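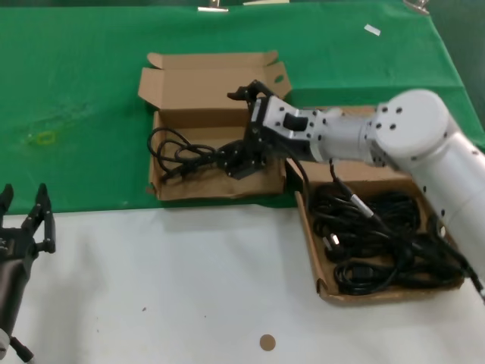

*By Banesa*

# Hikley Felt-Backed Table Cloth, Green

We've carried table cloths in the shop for a long while now, and the Hikley is the one I end up talking about the most, usually while somebody's lunch break is slipping away (sorry!). It's a plain cloth with a soft felt backing, and it's meant for people who use one table for everything: sewing in the morning, homework in the afternoon, cards after supper.

The felt side is what you're paying for. It grips a smooth tabletop nicely, so you aren't forever tugging the thing straight, and it takes the clatter out of dice and scissors. The top side has a close weave that lets a deck of cards slide but stops beads from rolling clear into the next room.

**Sizes and item numbers**

- Small, for card tables: item 424
- Medium, seats four: item 1189
- Large, seats six to eight: item 2129
- Large with hemmed corners: item 2153

All four come in green, and the medium also comes in a dark red that we call Requena after the mill that dyes it. 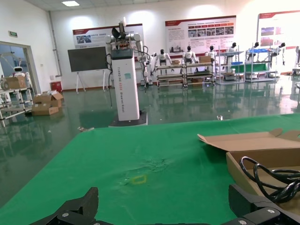
*Green cloth with a yellow outline drawn on it.*

Plenty of our quilters draw right on the cloth to mark where a block or a pattern piece should go. Tailor's chalk brushes off. Wax crayon needs a warm iron and a paper towel, and I'd try it on a corner first.

Wash it cold, by itself the first time, and hang it over a rail to dry. Please don't put it in the dryer, the felt shrinks faster than the top and you'll have a wavy cloth for good. Creases from folding relax in a day or two, or you can roll it around a cardboard tube like my aunt does with hers.

Orders go out from our Clultano store. The next batch of the large size is due in April, and we're happy to put one aside for you if you write ahead.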